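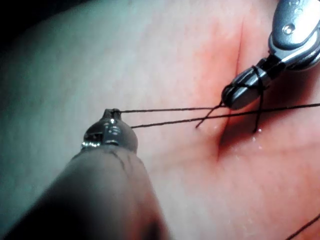
2024年8月14日 校样第二遍

早上六点多醒了，外面下雨，没再睡。泡了茶，把昨天看到一半的校样拿出来接着看。《Gralirgate》的正文现在定在284页，比七月份那一稿多，多出来的部分主要是附录里的城区表和一份给主持人的空白记录页。页数暂时不再动了，Fevano那边已经按这个数排了机器，再加就得重新算纸。

昨天停在第三章的末尾，讲码头区帮派关系的那一段。原来写的是每个帮派都有一个“仇敌”和一个“债主”，玩家角色加入以后自动继承。试玩的时候大家都喜欢债主，仇敌基本没人用，到了后面主持人自己也忘了。我想过删掉仇敌，昨晚躺下以后又觉得不能删，因为第五章的追捕规则要查这一栏。早上的决定是留着，但在帮派卡上把债主放前面，仇敌放后面，正文里补一句：开局时仇敌可以空着，等第一次有人追你的时候再填。改完读了两遍，顺。

第四章错字多。“巡夜人”和“守夜人”混着用，英文原稿里我写的是同一个词，中文稿是分两次写的，中间隔了一个冬天，就写成了两种叫法。统一成“守夜人”。搜索替换以后又一处一处看，果然有一处不能换，那里的“巡夜”是动词，换完变成“守夜人们每晚守夜全城”，读着很怪，改回去了。索引也要跟着改，记一笔。

骰子记号那里也有问题。排版文件里的骰子图标是用字体做的，在我这台机器上显示正常，导出以后有一部分变成了方框。应该是字体没嵌进去。给排版那边写了邮件，附上页码。这种事上次出《Segura》的时候也遇到过，当时是印出来才发现，只好在书里夹一张勘误。勘误条印得很薄，后来不少人说一翻就掉。这回一定要在送印以前解决。

早饭吃了昨天剩的粥和咸鸭蛋。

魔法一章

上午主要在弄这一章，弄得头疼。

“潮汐术”的代价我改过好几次。最早是掷骰失败才付代价，后来改成不管成败都要付，但成功的时候可以选付哪一种。七月那次线下试玩，坐在我左手边的那位玩家连着选“失去一段记忆”，选到后来角色已经不认识队友了，全桌人都很高兴，可他自己后来跟我说，下半场其实不知道该怎么演。我当时没当回事，这两天重看录音整理的笔记，发现下半场他说的话确实越来越少。

所以加了一条限制：同一种代价，一次冒险之内只能选一回，想再选，要先有另一个角色替你把失去的东西讲出来。讲得对不对不要紧，讲了就算数，你的角色从此就相信那个版本。写下来只有短短一段，我觉得比原来好。问题是没有试过。按道理到了校样阶段不该再动规则，我自己给自己定的规矩就是第二遍校样只改错字和版面。可是知道它有毛病还印出去，心里过不去。

下个聚会用这一条跑一次，如果桌上顺就留，不顺就退回旧版。旧版的文字我存了一份，字数跟新版差不多，换回去也不会把后面的版面顶乱。

法术清单那几页我又改了排序。原先按名称的笔画排，翻起来很慢，因为没人在桌上会去数笔画。现在改成按用途：进门的、脱身的、打听事情的、害人的。有几个法术两边都能放，比如“借影”，既能进门也能脱身，放在进门那边，脱身那边写一句“参见”。害人的放最后。我不太想让人一翻开就看到害人的。

有读者来信问，为什么Gralirgate的魔法里没有治疗。这个问题从最早的预览版发出去以后就有人问，回过好多次。设定里伤是要养的，养伤的时间正好拿来推进城里的事情，每养一次伤，各帮派的进度往前走一格。如果有治疗魔法，这个钟就不走了。书里其实写了，但写在第六章，读第二章的人看不到。我在魔法一章的开头加了一行，指到第六章的页码。页码等最后定稿再填，先用黑块占着。

有一件事记下来免得忘：第六章的例子里，主持人问玩家“你在床上躺着的时候，窗外是什么声音”，玩家的回答和后面的结果对不上。回答说是钟声，结果里写的是市场的叫卖声。大概是我改例子的时候只改了一半。改成叫卖声还是钟声都行，钟声跟后面的宵禁有关系，就用钟声。

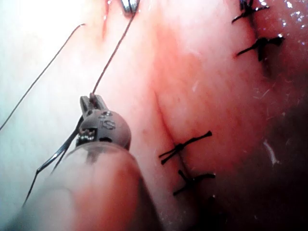 接着看第七章，城外。这一章是全书最短的，也是我最拿不准的。Flusero在最初的设定里只是地图边上的一个名字，一片盐沼，城里人拿它吓小孩。后来试玩的人总想出城，我就给它写了几页，写着写着成了一章。现在的问题是它跟前面的章节口气不一样。前面写城，句子短，表多，拿来就能用。写Flusero的时候我大概是闲，句子长，形容词也多，有一整段在写雾。

今天把那段雾删到只剩两句。删的时候有点舍不得，删完觉得没什么损失。省下来的地方放了一张“在盐沼里过夜”的表，原来这张表在附录，主持人要用的时候得翻到后面去。附录空出来的半页留给鸣谢，鸣谢名单又长了。

盐沼里那条渡船的规则也简化了。原先渡船要付三种东西：钱、消息、或者一件随身物品，每种有自己的结果。试玩下来钱从来没人付，因为付钱没意思。那就把钱去掉，船夫不收钱。这样渡船的段落可以跟前面债主的规则接上，欠船夫的消息也可以转给别人去还。中午想到这里的时候挺兴奋，站起来在屋里走了几圈。

午后：印刷和纸

中午煮了面。一点多给Fevano打电话，问打样的进度。接电话的说封面打样已经出来了，内页要等这边最后的文件。封面颜色他们看着偏绿，问我要不要调。我说等样子寄到再定，隔着电话说颜色说不清楚。上回我在屏幕上看是灰蓝，印出来成了青，也是这个原因。他们说今天下午发出，同城，明后天能到。

内页纸有两种可选。厚的那种拿在手里舒服，翻页声音也好听，就是284页摞起来以后书脊会很宽，邮费要上去一档。薄的那种透，背面的表格能看见影子。我上个月两种各要了一叠空白样纸，放在桌上，来做客的人我都让他们摸一摸，选厚的占多数，可他们不付邮费。算来算去还是倾向厚的。预订的人里很大一部分是冲着实体书来的，只想看内容的人拿电子版就够了。

邮费这件事得提前跟大家讲清楚。众筹页面上写的是按旧价格估的，现在快递涨过一次。我不打算让已经下单的人补差价，差的部分从机动款里出。机动款本来是留给补印的，动了以后补印的余地就小。如果运输途中损坏的多，会比较紧张。包装上就不能省了，四个角都要护住。

下午打印了帮派卡的样张，剪下来摆在桌上试。卡一共40张，按现在的尺寸，正好能放进扑克牌那种卡套，买得到，也便宜。字号再小就不行了，晚上灯光暗的时候读着吃力。我把“债主”一栏的字放大了一点，“仇敌”一栏没动。摆了一会儿发现卡背的图案有方向，上下颠倒了能看出来，洗牌以后等于有人能认牌。帮派卡抽取的时候虽然不怎么要紧，事件卡就要紧了，它们用的是同一个背面。写信请画图的朋友改成上下对称的，附了一张草图，画得很难看，意思应该能懂。

剪卡的时候剪歪了好几张，裁纸刀该换刀片了。

三点多雨停了，下楼取快递，顺路买了刀片和胶带。文具店的胶带比上次贵。回来的路上想第五章的追捕规则，觉得“拉开距离”和“甩掉尾巴”这两步可以合成一步。走到楼下又觉得不行，合了以后追捕最多两轮就结束，屋顶上那一段就没机会出现了，而屋顶是大家最喜欢的部分。不动。

聚会的准备

晚上要跑一场，趁下午把东西准备好。今天这桌一共七个人，加上我，偏多。规则里写的推荐人数是四人，七个人也能跑，就是每个人等的时间长。我打算分成两组，各在城的一头，两组用同一个时钟。一组行动的时候，另一组可以替他们扮演守夜人和路人。这个办法在书里是作为选用规则写的，放在主持人那章的最后，一直没什么人反馈，今天正好自己看看好不好用。

预设角色打印出来了，用的是新版角色纸。新版把“你欠谁的”挪到了姓名下面，原来在背面。我希望他们一坐下就先填这个。铅笔、橡皮、骰子、索引卡、计时的沙漏，一样一样装进布袋。沙漏其实用不上几次，放在桌上好看，大家看见它话会快一点。

剧本用的是书里附带的那个入门冒险，讲一口丢失的钟。按新的结构，头一幕在钟楼，后来分别去码头和旧法院。旧法院那段我一直觉得弱，线索太直，法官一开口就全说了。下午重写了法官的部分：他肯说，但是只肯跟欠他人情的人说。玩家如果没有人欠着他，就要先欠。这样跟全书的主意是一致的，早该这么写。

五点半吃了点饺子出门。

晚上，聚会回来

回到家快十一点半了，趁记得写。

人到齐晚了一点，有两位在路上堵着，先到的人翻校样打发时间。有一位翻到地图那页，问Gralirgate的城门为什么画在河里。我说设定里那是水门，涨潮的时候关，退潮的时候开。他说书里没看到。回来一查，真的没写，只写了“北门随潮开闭”，没说门在水上。我脑子里一直有，就以为写过了。明天补上，一句话的事，地图图例也要加一个字。

分组的规则总体可以。刚开始的半小时有点乱，两组人都想说话，后来我把沙漏给了没在行动的那一组，由他们来翻，翻完就换，乱的情况就少了。这个做法我临时想的，书里没有。效果比我来翻好，因为我老是心软，多给时间。要不要写进书里再想想，选用规则那一页下面正好有空。

扮守夜人的那组玩得很起劲，比我演得凶。有一位本来不太爱出声，演守夜人的时候一直在盘问对面的人，连鞋底的泥都要问。于是对面那组编了一套关于泥的说法，后来成了当晚最重要的谎话，一直到结尾都在补它。这种东西写不进规则，只能给机会。

潮汐术的新代价试到了。用了两回。头一回顺利，失去的是角色母亲的名字，旁边的玩家替她讲了一个，大家都安静了一下，然后继续。后面那回在码头，时间紧，玩家想再选记忆，按新规则要先有人讲，结果没人愿意停下来讲，他只好选了别的代价，选的是“潮水认得你”，后来被水淹得很惨。他本人说好，说有得选比没得选紧张。我看下来没有拖慢，也没有人问规则怎么读。决定留新版。不过“一次冒险之内”这几个字有人理解成整个剧本，有人理解成当晚这一场，得写清楚。我原来的意思是当晚这一场，改成“一场之内”。

旧法院那段好多了。法官说要欠，桌上马上开始讨论谁去欠，讨论的时间比以前整段都长。最后是让已经欠了最多的那个角色去，理由是“反正也还不清”。债主一栏写满了，没有地方再写。角色纸上要多留几行。这个我完全没想到，新版角色纸把这一栏挪到前面的时候还缩小了一点，改反了。

钟没找到。时间到了，停在河边。大家问下次什么时候接着跑，我说等文件送印以后。有人建议把没找到钟也写成一种结局，不必非要找到。我觉得有道理，入门冒险的结尾可以加一小段，讲钟没回来的城怎么过。但是不能再加页了，得从别处挤。候选是第二章结尾的那份编年表，那张表好像从来没有人用过。今天也没有人用。

也有不好的地方。追捕规则还是有人看不懂，要我口头再讲一遍，讲的跟书上写的顺序不一样，讲完他们懂了。说明书上的顺序有问题。我讲的时候先说“被追上会怎么样”，再说怎么跑。书里是反过来的。明天按讲的顺序重排，文字不用大改，段落对调就行。

卡背的事有人也看出来了，我说已经在改。

带去的校样被茶水弄湿了一个角，还能看。骰子少了一颗，黑色的那颗，可能掉在沙发缝里了，已经在群里问。

明天要做的

水门那句，图例。

追捕规则调段落，例子跟着调。

潮汐术改成“一场之内”，再通读一遍魔法章，看别处还有没有“一次冒险”这种说法。

角色纸债主栏加行。加了以后下面的随身物品要缩，缩多少看排版的意思。

骰子字体，如果上午没回信就打电话。

编年表删不删，先打印出来看一晚上再说。

众筹更新还没写。上一篇更新以后有段时间没发了，后台有几条留言在问进度。内容大概就是：正文第二遍校样看到哪里，封面打样在路上，纸用厚的，邮费不用补。卡背换图案的事也讲一下，有人会喜欢看这种。不写具体送印日期，上次写了日期，结果推迟，解释了很久。等文件真正交到Fevano手里再发日期。

还有人问《Segura》会不会再版。暂时没有余力，库存还有一小箱，留着参加展会用。如实回复。

布袋里的东西没收拾，明早再弄。茶杯洗了。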